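Sondusar Home Route Planner — seat license for small teams

I get asked for a plain-language page on this one more than anything else we sell, so I finally sat down and wrote it. If you're planning to buy a mobile robot for indoor work and you haven't picked the base yet, please read this before you send me a purchase order for hardware!

Sondusar is software. You load a furnished apartment, drop in a robot the size of the one you're thinking about, and let it find its way from room to room. I use it at the budgeting stage, when changing your mind is still cheap. You can swap the base, move the camera up or down, make the arm longer, and run the same trip again.

The apartment that comes with the license has connecting rooms with different floors, plus doorways at awkward angles to each other. I like starting people in the hallway.

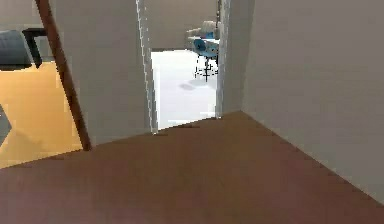 My usual first test is a trip through a doorway and back with the arm folded, then the same trip with the arm partly out. Write down the widest point of every base on your shortlist before you start (including bumpers, cable guards and whatever you plan to bolt on the side — I forget that last one myself). Maja Kwiatkowski, who set up most of my demos, keeps those widths on a sheet taped to her monitor, and I've copied her.

What it costs

One seat is $278 for a year. The extra room pack is $129, paid once. If you need more than 2 seats, write to me and I'll work out a price, because the list gets silly after that. You don't need the room pack to begin with. Try the standard apartment for a couple of weeks and see if you run out of things to test.

For a first project I'd also put aside $800 for somebody's time. Bringing in your own robot model is fiddly, and the joint limits nearly always need fixing by hand. Witold Jakubowski can do the import for you if you'd sooner pay for it, but his September is filling up.

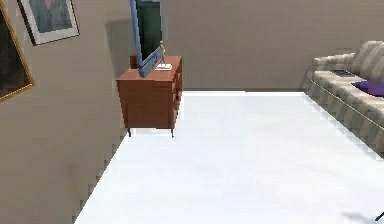 Living rooms are where I'd spend most of your hours. Driving over open floor is easy. Coming up alongside a sofa, or stopping close enough to a dresser to reach the top without bumping the front, is where the short arms and the wide bases start to show themselves. Run the approach from both sides and save each run with the base name in the title, or you'll be guessing later (ask me how I know).

What you get with a seat

Standard furnished apartment
Robot import from the usual model formats
Base presets for the Irkach and the Carkamis
Saved runs, with a camera view from the robot
Email help from me

The Ostrowski preset is still being worked on. You can import that base yourself in the meantime.

A couple of limits. The picture quality is basic, with blocky edges here and there, so I wouldn't use it to judge a camera you're about to buy. Carpet drag isn't modeled either — if your building has thick carpet, borrow a base and drive it on the real thing before you sign.

Orders placed by 13th August get the room pack at no charge. Put the name of the base you're considering in the order notes and I'll send the matching preset with your key.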